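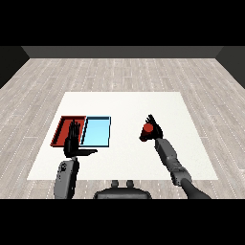

The two-tray sorting exercise in the Pruker simulator, with a red piece in the right hand.

Pruker Open Day: An Afternoon With the Tray Kit
2026-04-11

I had been meaning to get over to Pruker ever since they put out the first notice in February, and I'm so glad I finally made the drive. It's a low brick building behind a garden center (I went past it twice, and the second time I stopped to buy a tomato plant, so no harm done), and inside they had coffee going and a very good lemon cake, and more people than chairs.

The main thing on show was Clekar, their practice kit for two-armed robots. You get the simulator, a set of ready-made tabletop exercises and a pair of hand controllers, and the idea is that a small shop or a college can have people learn to steer the arms on a screen long before any real hardware gets delivered. I went in thinking it would look like a video game. It's a good deal plainer than that, just a gray room with a white mat on the floor and the robot's own arms reaching in from below, and after a few minutes I found I liked the plainness very much. There's so little to look at that your eyes go straight to the hands.

They start everybody on the trays. There are two of them, a red one and a light blue one, side by side on the left of the mat, and the small red piece has to end up in the red tray. Easy! Except that when you're holding it in the right hand, well over on the other side, you have the whole width of the mat to think about, and a left hand hovering right over the tray you want. I spent most of my first turn trying to remember that the left hand was also mine. The woman ahead of me simply parked hers off to the side before she did anything else, and I wish I'd been watching more closely when she did it.

The fingers are where I'd like to see more work. Both hands are black, and against all that white you get a nice clear outline but not much inside it, so judging how firmly you've got hold of something is mostly guesswork. I mentioned this at the desk and was told a lighter hand color is on the list. I'd also have liked a sound when the piece touches the tray, and I gather I'm not the first to ask.

After the cake there was a talk on the lesson packs, which come from MacLeish. The basic pack has 80 exercises and they build up slowly, with the trays near the beginning and a good bit of passing things from hand to hand further along. You can get a license for two seats, which would suit a place like ours, and support is included for the first year. Prices weren't on the handout, so you have to write in for those.

Ploltedari had the table by the door with the controllers, and they let you hold them as long as you liked. They're lighter than they look. The strap on the left one kept slipping on me, but I have small wrists, and the young man beside me had no trouble at all.

Parking is free behind the building, and if you go to the next one, take the second entrance and get your name on the sign-up sheet for a turn before you do anything else, even the coffee. The line for the simulator was out into the hallway by the time I left, and I still had a tomato plant in a hot car.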